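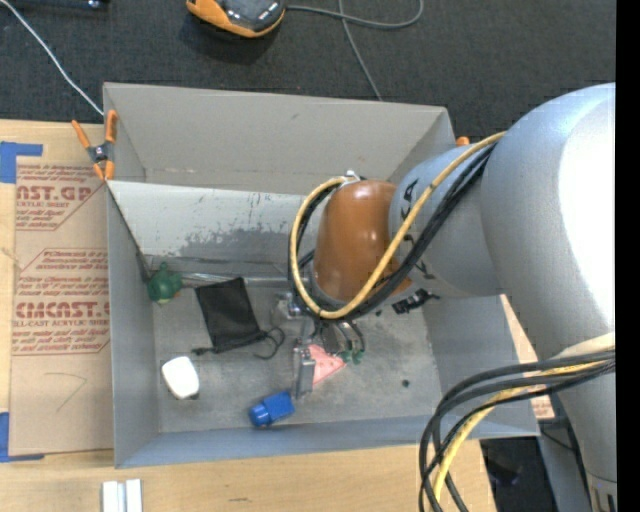

Open cardboard box on a wooden table.

Home > Kitchen and Household Tips > Giving and Reusing

Packing a kitchen starter box for someone moving out of a hostel

People leaving a night shelter or a hostel often get the keys to a flat with nothing in it. There may be a cooker, and there may not. The Bitia project in Brovstead takes in household goods from the public and passes them on as starter boxes, and last year it gave out 1493 of them. Of those, 456 had to be opened and repacked first. Most of the tips on this page come from doing that repacking.

Choosing what goes in

Think about one person cooking a meal on the first evening. They will want a saucepan with a lid, a frying pan, a sharp knife, a chopping board, a wooden spoon, a tin opener and something to drain pasta with. Add two plates, two bowls, two mugs, two glasses and two sets of cutlery. A single place setting looks mean when it is unpacked, and most people have a visitor sooner or later.

Leave out gadgets. Garlic presses, egg slicers and fondue forks are sent in every week and there is no room for them. Electrical items go to a separate collection point on Ladefoged Road, where they can be tested. Don't tuck a kettle into the box, even a new one.

A tea towel, a washing-up cloth and a small bottle of washing-up liquid are always useful. Tape the cap of the bottle down and stand it in a plastic bag.

Cleaning

Wash everything, including things that have only been in a cupboard. Old glasses with a cloudy film can be soaked in warm water with a splash of white vinegar for half an hour, then rinsed. Tea stains in mugs come off with a teaspoon of bicarbonate of soda on a damp cloth.

Burnt saucepans: cover the bottom with water, add a tablespoon of bicarbonate, bring it to a simmer and let it cool before scrubbing. Do not do this with aluminium, it goes dark. If a non-stick pan is flaking, put it with your scrap metal.

Dry it all properly overnight. Boxes can sit in the store for weeks and a damp wooden spoon will go mouldy and take the tea towel with it.

Packing

Use a strong box with a flat base. Run tape along the bottom seam and then once across it. Supermarket fruit boxes with holes in the side are no good for this.

Put the pans in first. Plates travel better on their edges than lying flat, with a sheet of newspaper between each. Bowls nest inside the saucepan. Stuff the mugs with paper and keep them near the top. Tea towels and cloths can go round the glasses, which saves paper.

The knife needs care. Fold a piece of thick card over the blade, tape it shut and write KNIFE on it. Please don't leave it loose among the spoons.

Lift the box before you close it. If you struggle with it, split it into two and mark them 1 of 2 and 2 of 2. Many of the flats are up several flights of stairs and the new tenant may be carrying it alone.

Labelling

Write the contents on the side, as the boxes are stacked and the top can't be read. Plain words are best: "kitchen, two people, no kettle". Don't write "for the homeless" or anything of the kind. The person will be carrying it past their new neighbours.

A card inside is fine if you want to send one. Keep it short and unsigned. "Hope you like the new place" will do.

If you have only a few things

Odd items are still wanted. Single saucepans and loose cutlery go into the shelves at the Sarico hall and are made up into boxes there. Forks and teaspoons run out first. There is a stock of nearly 1000 dinner plates at present, so hold on to those until April if you have the space.

Rinse out any jars before bringing them. Lids should be on.

Last updated: July 29, 2023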